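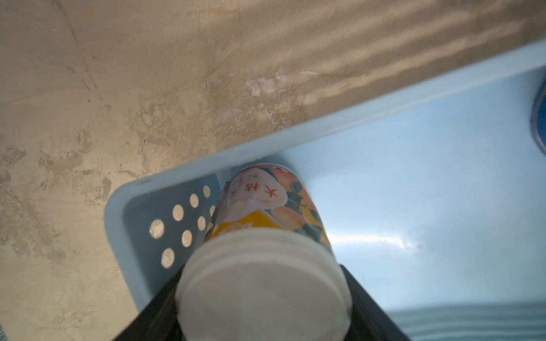
Well, how about those Idadville girls! I drove over to Modlow for the away leg expecting a long cold afternoon (we hadn't won there in five seasons) and came home with no voice at all. Down by nine at half-time, then Seppälä Park just went mad when our centre-half got the ball moving through the middle. Final score 75-68, with around 2,000 in the ground and most of them very quiet by the end. The defence still worries me, mind you. Illard are up next at home, and they put 100 on us last time we met, so bring your scarves and get there early!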